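14 January 2024. Workshop notebook, Paiva House, back room.

Wet out, no arrivals until tomorrow, so today went on the booking and key business that has been waiting since October. Writing it down while I still remember which cable went where.

Where we had got to: Niklow (the booking software) holds the reservations, Serus makes the keypad locks, and the two are supposed to talk to each other. A guest books, Niklow sends the dates over, Serus sends back a door code, the guest gets it by email along with the bit about breakfast. In practice the guest gets the bit about breakfast.

First job was the hall cupboard, where the lock hub lives next to the fuse box. Light on the hub was amber. The manual says amber means "attention", which I gave it. Turned it off, waited, turned it on. Amber. Moved it to the shelf above, away from the meter, and it went green at once and has stayed green through lunch. Please don't move it back to make room for the hoover.
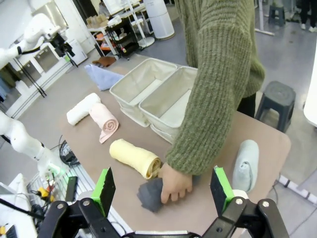 Then the codes themselves. Made a pretend booking for the Garden Room, two nights, under the name Test Test. Code arrived in four minutes and opened the door. Made a second for the Attic and got the same code, which also opened the Garden Room. Test Test would have been pleased with the extra space.

Cause, after far too long: both rooms were down as room 1 on the Serus side. Whoever set up the Attic copied the Garden Room and changed only the label. The handwriting on the sticker inside the lock is mine, so we'll leave it there.

Renumbered as follows:

- Garden Room is 1
- Stair Room is 2
- Blue Room is 3
- Attic is 4, and please let it stay 4

Cleared the old codes while I was in there. The lock memory holds up to 2,000 and ours had 204 in it, nearly all from guests who left long ago and could in theory have come back for breakfast any morning they liked.
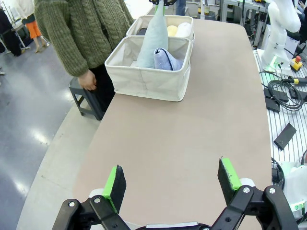

## Door by door

Garden Room: fine. Keypad stiff on the 7, needs a firm thumb.

Stair Room: bolt catches on the plate. Filed the plate a little, then a little more. Shuts properly now if you don't slam it, so guests will have to be told, and will slam it.

Blue Room: battery at 22 per cent. Changed it. The app then said 80 per cent for a brand new battery, and I have decided to believe the battery.

Attic: new number took on the second go. The pretend guest can no longer get into the Garden Room with the Attic code. Tried it the other way round as well and that's shut too.

Front door is still on the old brass key and I'm in no hurry to change it. It has never once shown an amber light.

## Left over

The welcome email still goes out with the check-in time as 03:00. Niklow has a box for "24 hour clock" and it is ticked. Unticked it, saved, ticked it again, saved. Sent Test Test another one and it says 3.00, with no hint of which. Changed the wording by hand to "three in the afternoon", and that seems to have beaten it.

Also looked at Sellura, who do the whole thing in one box, bookings and locks together. It's tempting until you get to the page where all your room names have to be eight letters or fewer. Asked on the small guesthouses board whether anyone has lived with it through a full season.
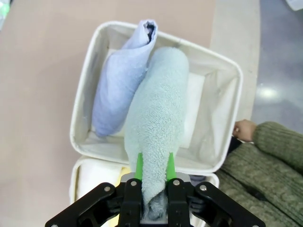 Reply from Hillcrest B&B: we ran it for a year and the locks were no trouble, but it won't take a booking for one night on a Saturday even if you tell it to, and we lost a fair few walkers that way. Keep what you've got if the codes are coming through, and print a spare code for each room and put it in a drawer.

Drawer it is. Spare codes for all four rooms are now in the desk, second one down, in the envelope marked "gas bill". Have tried each of them on its own door and on the other three.

Still to do: proper plate for the Stair Room, spare batteries, and cancel Test Test, who is down for two nights in the Garden Room and has asked for kippers.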